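March, a little after 4 in the afternoon

Back on the awning arm for the Valis patio cover. I swapped the spring on the left arm this morning and it is a completely different animal now (in a good way!). Yesterday it wanted to fold in on itself halfway out, and I was ready to blame the elbow joint, but Triin had me check the hook first and sure enough I had it seated on the wrong notch. Both arms are on the same notch now. Please, whoever picks this up next, look at the hook before you take the elbow apart, that's a whole morning I'm not getting back.

Ran the cover in and out 16 times with the crank and then switched to the motor. The motor is the Baudry one, and it stops short of fully closed by about the width of my thumb. I moved the end stop twice and it crept back both times, so I've put a dab of paint on the collar to see if the collar is slipping on the tube or if I just don't tighten things properly. Fabric is still the gray sample from Galance. It sags in the middle when the front bar is at its lowest pitch, and I don't love it. Steeper pitch, no sag, but then you lose headroom at the front and anyone tall is going to get a bar in the forehead. 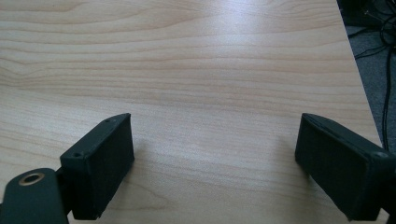 p. 534

Water test next. I gave the fabric the garden hose with the rose on, first at the steep pitch and then at the shallow one. Steep was great, everything ran to the front and dripped off the valance. Shallow made a puddle as wide as a dinner plate, a bit left of center, and it stayed there till I poked it from underneath with a broom (got a sleeve full of water for that). So shallow pitch is for sun only, and we should say so in the sheet that goes out with it, in big letters. Triin Baranauskienė thinks a slightly heavier front bar would pull the fabric flatter and fix most of it. She might be right, she usually is with fabric, but a heavier bar means the arms work harder and I only just got those behaving!

Wall brackets: the Misutberg house has that crumbly old brick, so I'd like to go to 800 mm between brackets and add one in the middle. The drawing still shows 2 brackets. I've penciled the third one in and left the drawing on the clipboard by the drill press, so don't cut anything from the old copy.

To do: look at the paint mark on the collar after another run, ask Galance if they have the same gray in a stiffer weave, find the long masonry bit (it was in the blue crate, it isn't now). Also the crank handle squeaks. A drop of oil helped for a few turns and then it came right back, so I'll pull the pin out tomorrow and see what's rubbing.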